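The Rondwood Letter, 05/02/2025

## Spring in the front room

It has been a long, gray stretch here in Zerkdale, and I will admit that by the end of it I was ready to hang daisies on just about anything that would hold still. So when so many of you wrote in asking how to brighten up a living room without buying a lot of new things, I was only too happy to sit down and ramble on about it for a while.

My first piece of advice is always the same - start with the table. A cloth is the quickest change you can make (quicker than paint, and much kinder to your back!), and a big cheerful print will do most of the work for you. Pink with large white daisies is my favorite at the moment, and I like to set something orange on top of it, a box or a cup or a little bowl, with a few small fruits in the box for good measure. If there are more daisies along the back of the couch, on a long cushion with a darker ground, so much the better. I used to worry about florals fighting with one another, but a plain beige throw between them gives your eyes somewhere to rest.

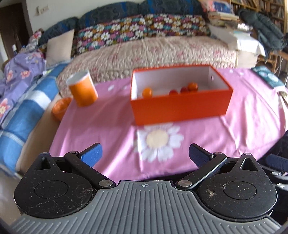 ## Cloth swap at Clandell Hall

All of which brings me to the swap, which is back this May after a winter off. Bring up to 3 clean pieces - tablecloths, cushion covers, throws, curtains, whatever has been sitting folded in your closet waiting for its turn - and take home the same number. Small holes are fine as long as you pin a note beside them. Please do iron the tablecloths, as they look so much nicer laid out on the long tables, and they go faster too.

Nigatu Bakery will be sending over their seed rolls again, and there will be plenty of coffee. Call extension 1381 if you have something large to drop off early.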